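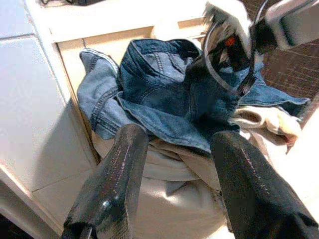 Part 3: Visual Communication

Books > Communication Studies > Speaking and Listening > Chapter Opening

Explaining with Sketches

A sketch made during a talk differs from a prepared slide in one respect: listeners receive its parts in the order the speaker draws them. This chapter treats order, labeling, and pace. Clementina Cordeiro's term "spoken line" denotes a stroke drawn while its meaning is stated aloud.

The worked cases come from training talks at Prokov and Veluvo. Each talk runs almost 500 words and uses one sketch. Transcripts are in the appendix.

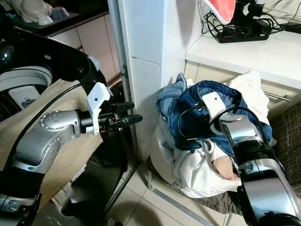
3.1 Order of Strokes

Draw the fixed elements first. Add a moving or changing element only when the talk reaches it. Labels are written after the shape is complete.

Filed under: Presentation skills, Visual thinking

© Hekus Press | Contact | Back to top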